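Moisture Loss from Kraft Paper Mailers in Unheated Storage
Project report, Packaging and Materials module
Ainhoa Segura, Kamran Ahmadpour
Supervisor: Ottmar Meinecke

1. Background

Kraft paper takes up and gives off water with the air around it. The moisture content of a sheet affects its stiffness, its tear resistance and how well adhesive tape holds to it. Small shippers often keep paper mailers in sheds or garages where humidity is not controlled. The aim of this project was to measure how quickly stored mailers dry once they are moved indoors, and whether bundling slows the process enough to matter at the packing stage.

2. Materials

The mailers were unlined, single ply, and supplied flat by Janssen. We used 36 in total. Half were tested as single sheets and half as tied bundles. The storage site was an unheated outbuilding in Cakholm, where the mailers were kept through October before testing. Mass was read on a Bruvex bench balance, which was checked against a reference weight before each session.

3. Kraft paper as a work surface

Paper of this type is also used as a table covering. It is cheap, it can be replaced when marked, and it accepts tape. A covering taped over a wide area is restrained by the tape and by whatever is fixed on top of it, so any change in dimension has to appear as creasing. Mailers are free at the edges and behave differently. For this reason no results from fixed sheets are included in Section 5.

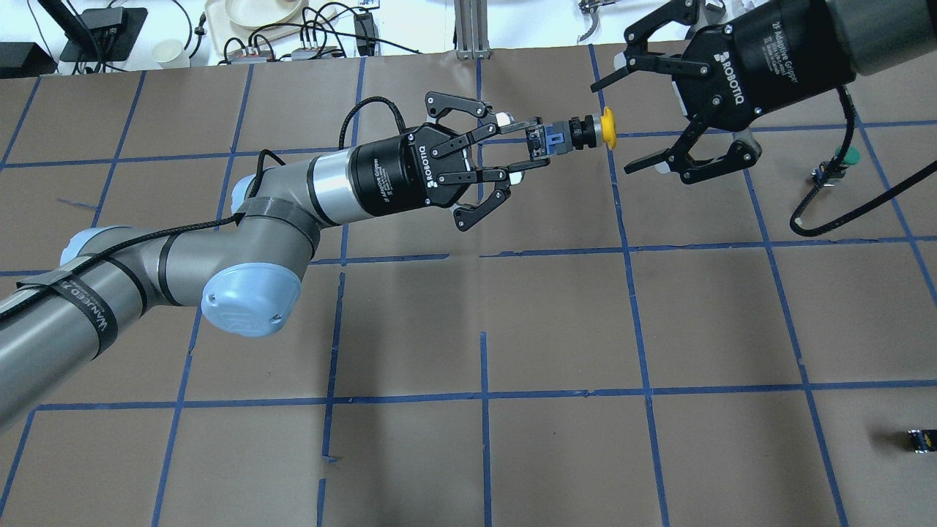
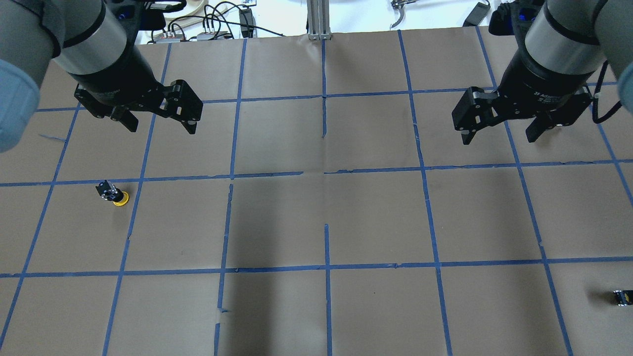
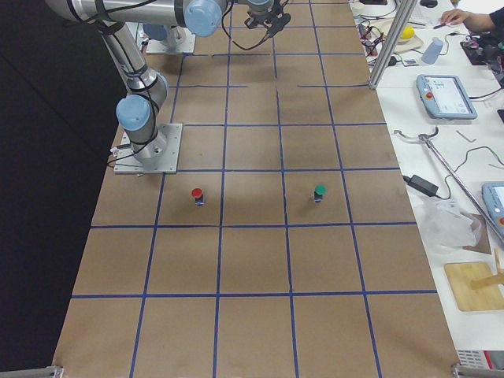
Brown paper table covering divided with blue tape.

4. Method

Each specimen was weighed on arrival and then placed on a wire rack in the test room. Relative humidity in the room was held near 40 percent by a portable dehumidifier. Specimens were weighed every four hours on the first day and once a day after that. A specimen was treated as stable when two readings in a row differed by less than the resolution of the balance. Bundles were weighed whole and were not untied until the end of the run, when the middle sheet was removed and weighed separately.

Dry mass was found by oven drying at the end. Marlene Fuchs ran the oven and recorded these values.

5. Results

Single sheets were stable within the first day. Bundles took much longer, and the outer sheets reached room conditions well before the middle ones. Mean time to a stable reading for the bundles was 76 hours. Two bundles had been tied more loosely than the others and dried faster. They were kept in the mean, as the original plan had no rule for leaving them out.

Dry mass varied more between mailers than we expected. Part of this is probably the glue seam, which was not the same width on every mailer.

6. Sources of error

The room door was opened during the day for other classes, and the humidity log shows a short rise each time. The rack positions were not rotated. String mass was subtracted using one average value for all bundles.

7. Further work

A second run should use sheets cut from a single roll, without seams, and should control bundle tension with a fixed weight. Ilse Diekmann has suggested placing a thin humidity sensor between the sheets, so that the bundle does not have to be opened at the end of the run.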